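Visit report: Hurkora tableware works, open day, 23 February 2026

Svenja Bühler and I attended. Dewanti Hartono led the tour, 35 minutes in the forming hall and 60 in finishing.

Forming
Bowls are pressed, trimmed and passed to drying racks. Rim thickness is checked at 2 points per piece. Cycle times were not disclosed. Lunch followed at the round table.
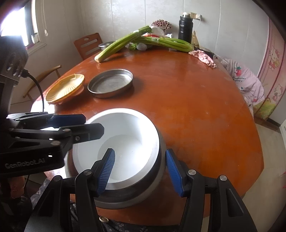 Glazing and firing
One tunnel kiln is in service; the second is being relined until August. Glaze is sprayed, with overspray recovered and sieved. Han-gyeol Kang put the reject rate at 17 per batch, mostly pinholes near the foot. Plates warp more than bowls and are fired on separate setters.

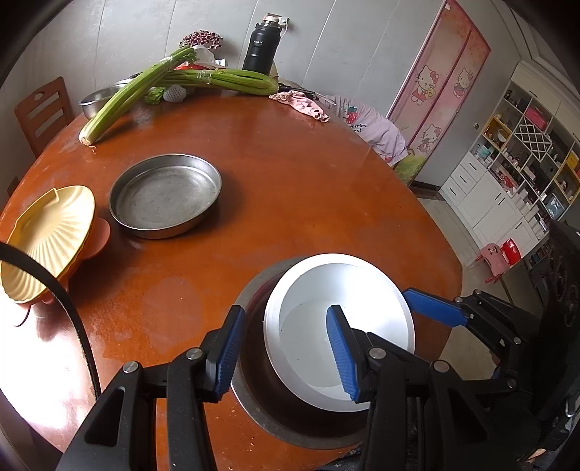 White plate in a stainless steel basin, round dining table.

Seconds are sold at the gate. Parking is behind the Ngau depot.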